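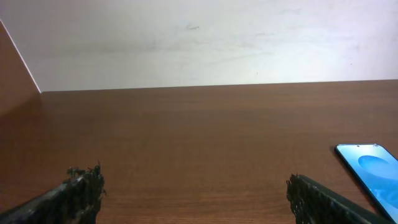

Where should the Zillus router sit? Out in the open, off the floor, and well clear of the microwave.

1. Plug it in and wait 80 seconds.
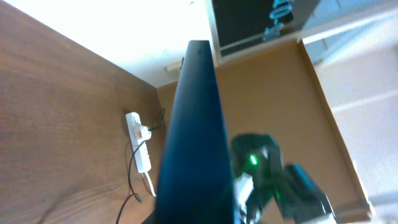
Ekkachai Kaewsai says a cold start takes his 88, so give it a little longer.

2. Join the network called Zillus-11 and type in the code from the card.

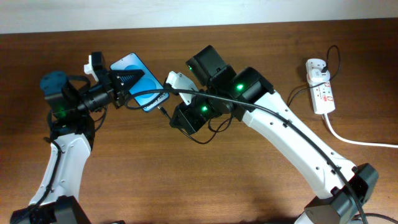
Mine kept dropping until I forgot the old network first, writes Ewurabena.

3. Pick a new password - a long one! 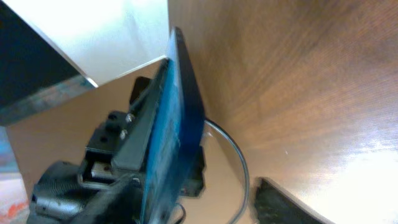

Guest access is off by default, and I leave it that way. To switch it on, open Sharing and tap the tile that's blue, like the flat panel in the gripper. Caution: guests can still see shared printers.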